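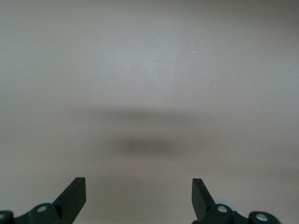 A pale grey-beige tabletop with a matt finish.

Sturix to open second showroom in Brorley this October

Furniture supplier Sturix will open a second showroom in Brorley in October, creating 27 jobs in sales, delivery and repairs.

The 900 square metre unit on the Mohammadi Trading Estate has stood vacant since its last tenant, a carpet wholesaler, moved out. Work on the roof and loading bay has finished and fitting out starts on Monday.

The showroom will sell desks, dining tables and storage to homes and small businesses. It will also be the first Sturix site with a repair counter, where customers can bring in chairs and small tables bought from any shop. Larger items can be collected from addresses in Brorley and the nearby villages for a flat fee.

The company's Areto range of tables will be on sale from the first day. Prices start at £338. Orders over £1,000 will be delivered free – smaller orders can be picked up from the loading bay at the rear of the building.

Sturix said most of the new posts would be full time, with no previous trade experience needed for the delivery team. Applications are open now through the company's website and at its existing showroom, which will keep its current hours.

Parking at the new site is free for customers. The bus from Brorley town centre stops at the estate entrance.

ENDS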